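Gripper pads slipping on pens - Judbridge bench unit

skerkevby61
Left finger on our hand-held gripper has started dropping thin barrels. Boxes are fine. Swapped the pad on Saturday, no change. Anyone had this?

Rajput
Check the pivot screws before you buy more pads. There are 2 on each linkage and they back out. Nip them up, then see if the finger still rocks.

celtalon_dan
Disagree. If boxes hold and pens don't, the pad faces aren't meeting square. Screws would upset both.

Rajput
Not in my experience. A bit of play hardly shows on a wide grip. On a pen it does.

skerkevby61
Right finger is solid, left one rocks slightly. Will do the screws tonight. What do you test on?

Rajput
Mixed pens, a tube and a box. Same table each time.
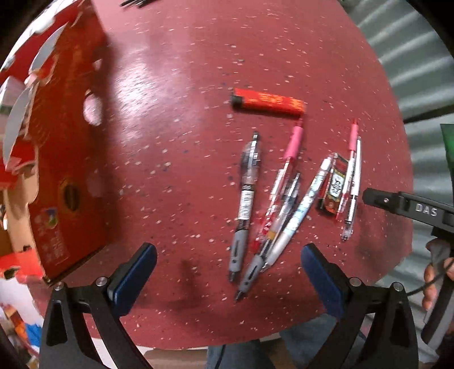
Pens, tube and box on the red table, fingers open.

celtalon_dan
I'd still put a strip of paper between the pads and pull. If it slides out at one end, shim it.

skerkevby61
Screws done at 1730, left one took nearly half a turn. Rocking has gone. Paper still pulls out at the tip, so shim next.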